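Patina

By Natalie Garside
1/30/26

Patina is the name given to the changes that build up on the surface of an object through age, handling, weather and chemical reaction. The word came into English from Italian, where it seems first to have meant a shallow dish, and later the dark coating that old varnish gives a painting. It is now used of bronze, copper, silver, leather, stone, furniture and, more loosely, of almost anything that somebody would like to sell for more than it cost new.

The strict sense is a narrow one. On copper and its alloys, patina is a layer of oxides, sulphides, carbonates, sulphates or chlorides, depending on what was in the air or soil. The green of an old copper roof is mostly a sulphate in towns and tends towards a chloride near the sea. On silver the dark film is a sulphide, and most owners call it tarnish and rub it off. Why one film should be a virtue and the other a chore has never been well explained by those who write on the subject.

Protection

It is often claimed that patina protects the metal beneath it. This is true in some cases. A dense, well-stuck layer on copper does slow further attack, and weathering steels are made so that their rust holds together. The claim is then stretched to cover metals for which it is false. Ordinary rust on plain steel flakes away, lets in water and goes on until there is little left. The powdery pale green spots known as bronze disease are also a corrosion product, and they will eat through a casting if left in damp air. Sellers have been known to describe both as "a lovely old patina".

Artificial patina

Bronze founders have coloured their work with acids, salts and heat for centuries, and there is nothing underhand in it. A finished bronze that is brown, black or green when it leaves the foundry was almost always made so on purpose. Liver of sulphur gives browns and blacks on copper alloys, and ferric nitrate gives reds and golds. The results depend a good deal on the hand of the worker, and recipes in print rarely give the same colour twice.

The trouble starts when the same methods are used to suggest an age the object does not have. New brass can be darkened over ammonia in a closed tub in a single night. Furniture is beaten with chains, stained with tea and rubbed through at the corners, often in places where no hand or foot would ever reach. The Clutberg bench, long shown as a farmhouse piece, had heavy wear along the underside of its back rail and almost none on the seat. Songül Çınar, who examined it one June, remarked that "it must have been sat on by people hanging from the ceiling". The seller's papers gave its age as 100 years. Her own estimate was five.

Wear and patina

Many writers treat wear and patina as one thing. They are better kept apart. Patina in the strict sense is a change in the surface, usually with something added to it. Wear takes material away. Scratches, dents, scuffs and polished edges are wear, and they say something about use, though less than is commonly supposed. A scratch has a direction and a depth. It seldom has a date.
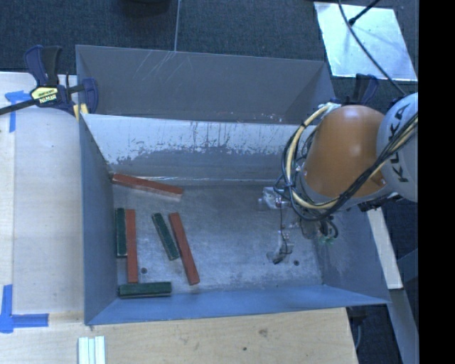 The difficulty is greatest with plain working metal, such as trays, tanks, tool chests and bins. These things are scraped by whatever is put in them, and a few months of hard use may leave more marks than a lifetime on a shelf. Collectors of so-called industrial antiques still judge age largely by the amount of scuffing. In a trial at Vukbridge, 74 dealers' labels were compared with delivery records for the same pieces, and the labels erred nearly always on the side of greater age. The organisers put this down to honest mistakes. Honest mistakes might have been expected to fall on both sides.

Cleaning

Advice to owners is usually never to clean anything. As a rule of thumb it does little harm, and a good deal of value has been lost to wire wool. As a principle it is weaker. Dirt, old wax and lamp soot are not patina, and museum conservators remove them as a matter of course. Cheema's handbook, still widely quoted, warns that a stripped bronze "loses its whole history". What it loses is the outermost layer, some of which may have been put on by a restorer.

Taste has also shifted more often than the advice admits. Some collectors scoured ancient bronzes to bright metal, while others were darkening new ones to match the old. The present liking for untouched surfaces may well go the same way. Auction descriptions already speak of "original finish" and "untouched patina" as though they meant the same thing — on a painted or lacquered object they can hardly both be true.

Related articles
Bronze disease
Clurkent bronzes
Distressed furniture
Tarnish
Verdigris
Weathering steel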